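3.2 Collecting demonstrations by remote control

Every demonstration in the Pedari set was given by a person holding a handset and looking at a screen. We had intended to record half of them by hand guidance, in which the teacher takes hold of the arm and walks it through the job. Hand guidance is pleasant to do and gives smooth paths. It also requires an arm that one can take hold of, and ours exists only in simulation, a point raised by the second author at our first planning meeting and written down at the third.

The handset (a Wollex, bought second-hand) sends the position and tilt of the teacher's wrist to the simulator. A trigger under the forefinger opens and closes the gripper. A thumb button pauses the link between hand and arm, so that the teacher can lower an aching elbow without driving the gripper into the worktop. In the pilot we left this button out. We put it back in November, after Fairweather had taught the arm, very consistently, to scratch its nose.

The teachers were Fairweather, Dunstan and Fiadzo. Only Fiadzo had used a handset of this sort before, and he was asked not to give the others any tips, a rule he kept with visible effort. Each teacher worked through the same list of kitchen tasks in a different order. A task was read aloud from a card, the kitchen was reset, and recording began at the first press of the trigger. Teachers could abandon an attempt at any time by saying so. The word they used for this was left to them and has been removed from the audio.

Figure 3 shows the kitchen from two viewpoints.

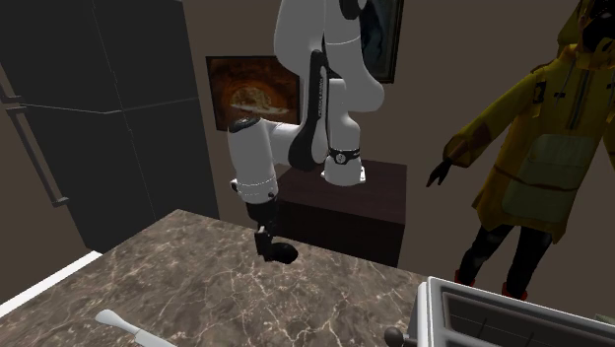
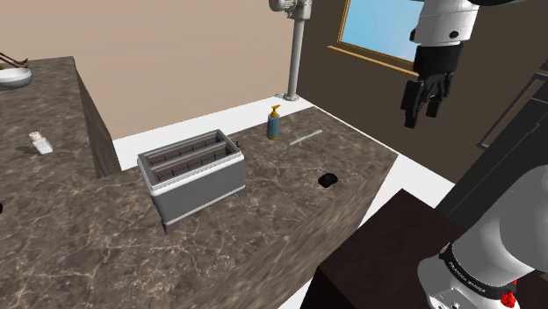
Figure 3. Two rendered views of the simulated kitchen. First view: the gripper over the marble worktop, with the refrigerator on the left and a figure in a yellow raincoat on the right. Second view: the toaster on the main counter, with the higher counter to the left and the gripper in the air to the right.

Reading time for this section: 4 minutes

The teachers saw one view at a time and could switch between views with a foot pedal. We expected them to switch often. They did not. Dunstan found a view he liked in his first session and stayed with it as one stays with a seat on a train, leaning sideways in his chair when he wanted to see round the arm. The leaning had no effect on the picture. It did have an effect on the handset, and so on the recorded path, and a small sideways sway can be found in nearly all of his early demonstrations. A policy trained on those alone learned the sway as part of the job.

Depth was the harder problem. On a flat screen, a gripper held over the worktop gives little away about how far over it is, and the teachers took to watching shadows on the marble. The veined pattern of the stone helped less than we had hoped. Fairweather said that it was like parking a car on a map. All three learned to come down in short steps with a stop between each, and these stops are kept in the data. We tried cutting them out, and the trained arm then arrived at objects with great confidence and slightly beneath their surface.

Objects near the back of the counter, such as the pump bottle, drew the slowest work. The toaster drew the most abandoned attempts, nearly all of them while the teacher was feeling for the lever. We did not make the lever larger, though this was asked for more than once, and in writing.

After removing abandoned attempts and those in which the wrong card had been read out, 153 demonstrations remained. Partington, who had taken no part in the teaching, watched each one at normal speed and marked where one action ended and the next began. She marked "reach", "close", "carry" and "let go", and added a fifth label, "thinking", which we had not asked for. It proved to be the label on which the second marker, Tapsell, agreed with her most often. We have kept it.

Paths were then resampled to 80 points each with the Lamptey toolkit, and pauses made with the thumb button were dropped. Pauses made by the teacher simply holding still were not, as we know of no fair way to tell patience from doubt. The policy described in Section 4 was trained for 2000 passes over this set, with Dunstan's sway included.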